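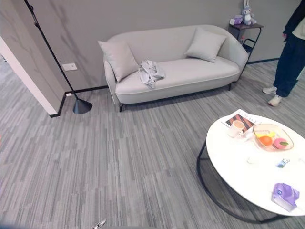
Godoy Living Room Textiles

Version 3
Released March 13, 2019
Maintained by Elaine Bragança and Petro Dmytriv, Plarkberg

Summary

Godoy is a collection of pictures of household textiles and the furniture on which they are commonly left. It covers the ordinary tidying of a sitting area: cloths picked up from a seat, blankets folded, throw pillows returned to the backrest. The release contains 2000 pictures, of which 1000 carry written notes on the state of the fabric.

Contents

pictures/ holds the pictures, grouped by room
notes/ holds one text file for each annotated picture
terms.txt lists the words permitted in the notes
changes.txt records corrections since the first release

Rooms and furniture

The collection was prepared at the Ovgate site. Rooms are furnished with seating, lamps and small tables in everyday arrangements. Upholstery and loose textiles are sometimes of similar color, as with a light gray cloth on a light gray loveseat. Such cases are marked "low contrast" in the notes and should be reported separately in any comparison.

Small items on side tables, including toys and boxes, are listed under "other objects" and have no fabric state, even where the item is plush.

Terms for fabric state

Flat: spread out with few or no folds.
Folded: edges brought together in a regular shape.
Bunched: gathered irregularly, with loose folds.
Hanging: part of the cloth extends past the edge of the surface on which it rests.
Unclear: the state cannot be determined.

More than one term may apply. A cloth that is bunched on a seat and falls over its front edge receives both "bunched" and "hanging."
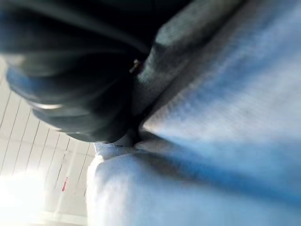
Blue fabric with a deep crease, next to a strip of dark gray textured fabric.

Close views

Close views show texture and folds but seldom the whole item. Annotators record color and surface only, and do not name the item unless its shape is visible. Fiber content is never recorded. Blurred pictures are retained and marked "blur."

Known limitations

Patterned textiles are poorly represented. The terms "flat" and "folded" were applied inconsistently in January, and 6 note files remain under review by Wellington Siqueira. Color names were assigned by eye and vary with the lighting.

Corrections

Requests should give the picture name, the current term and the proposed term. They are reviewed by Kátia Mendonça before entry in changes.txt.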